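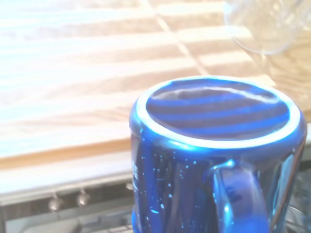 Enamel mugs: your questions

We hire out and sell enamelware from our shop in Prarkby. These are the questions that come in most often, by email and over the counter. If yours is missing, write to Rachid El Fassi at Kakerent and he will add it.

What are the mugs made of?

Steel, with a layer of glass fused on to it in a kiln. The glass is the enamel. It gives the mug its colour and its shine, and it doesn't take on the taste of whatever was in it last.

Are the speckles a fault?

No. Speckled enamel is made that way. The flecks are scattered by hand on our speckled range, so there are more of them on one side than the other and no two mugs match. Plain colours are listed separately.

Can I put them in the dishwasher?

Yes, but the gloss lasts longer if you wash by hand. Use warm water, ordinary washing-up liquid and a soft cloth. Wire wool and scouring powder will leave scratches.

How should I dry them?

Stand them upside down on the worktop or a rack until the water has run off, then go round the rim with a tea towel. The rim is where rust starts. If you leave them upside down overnight on bare wood you may find a ring in the morning, so put a cloth underneath.

Can I use them on the hob?

Gas and electric are fine on a low heat. Don't let a mug boil dry. The handle gets as hot as the rest of it, so use a cloth or an oven glove. On induction, the base may be too narrow for the hob to notice.

Can I use them in the microwave?

No. They are metal under the enamel.

The enamel has chipped. Is the mug still safe?

If the chip is on the outside or on the base, yes. Dry it well and expect a dark spot to form. If it's on the inside or on the lip, stop drinking from it. Ours get used for pens after that, or for seedlings.

How do I get rid of tea stains?

Put a spoonful of bicarbonate of soda in the mug, fill it with hot water and leave it for an hour. Rinse and wipe. For old stains, do it twice.

Can they be stacked?

They can, but the handles catch and that is how most chips happen. We keep ours in single rows on the shelf. If you have to stack them, put a piece of kitchen paper between each one.

Should I store them next to glasses?

Leave a gap. Enamel will survive a knock against a tumbler better than the tumbler will.

How many can I hire?

The smallest order is 11 mugs and the largest is 70. For anything bigger, ask first. Ramadan is our busiest time for evening hire, so please book early for that. October is usually quiet.

Do I have to wash hired mugs before I bring them back?

Rinse them and empty out any tea bags. We do the proper wash here.

What if one gets lost or damaged?

Tell us when you return the box. Small chips on the base are not charged. A lost mug is charged at the shop price.

Do you sell the Haltel range?

Yes, in blue, white and green. The stock number for the blue mug is 1226. Lids are sold separately and fit the Haltel mugs only.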